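### 3.2 Arm and work area

The arm was built in the shared workshop at Skirkbridge from printed links and hobby-grade servos. It is bolted to a bench top next to a fixed stop that holds the computer case. A small camera sits at the wrist and looks down past the fingers. The controller board is a Skovel unit running our own firmware, and the motion code runs on a desktop PC under the bench. The servos draw from a separate supply, as sharing one with the controller caused resets in early trials.

The case lies on its side with the cover off. We kept the factory cabling in place, so the arm has to work around it. The task in this section is to bring the gripper to a named part of the motherboard and stop above it without contact. Memory insertion is treated in Section 4.

### 3.3 Wrist view

We first tried an overhead camera on a pole. The chassis crossbar hid part of the board from it, and the arm hid the rest during the approach. Moving the camera to the wrist gave a closer view, at the cost of having the gripper in the picture at all times. Figure 2 shows a typical view over the board. The four memory slots are empty and lie just below the crossbar, with the processor seated in its socket beneath them.

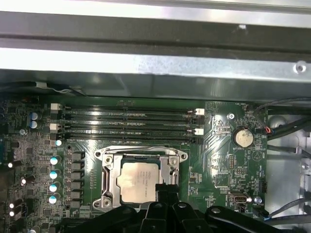 **Figure 2.** Wrist camera view of the open case. The coin cell and the screw above it, to the right of the socket, serve as landmarks. The gripper covers the lower right corner of the socket.

### 3.4 Finding the board position

Position is estimated from features that are easy to separate from the dark green board: the white latches at the ends of the memory slots, the round battery, and the mounting screws. Nowakowski matching, as used in our earlier bench tests, is applied to these features only. Bright reflections on the crossbar were a frequent source of false matches, so the strip of the image it occupies is masked out. A second mask covers the gripper.

The printed labels on the board were not used. Some, such as "BATTERY", can be read at this distance, but the lettering on the processor cannot.

We collected 2400 images in January. Of these, 2280 gave a usable position. The other 120 were rejected by the matching step and were left out of the results in Table 1. Man-sik Kang checked 100 of the usable images by hand, marking the battery center and comparing it with the estimate.

The lamp was kept in one place throughout. We did not test the method with the workshop's ceiling lights off, and we have not tried it on a board of another color.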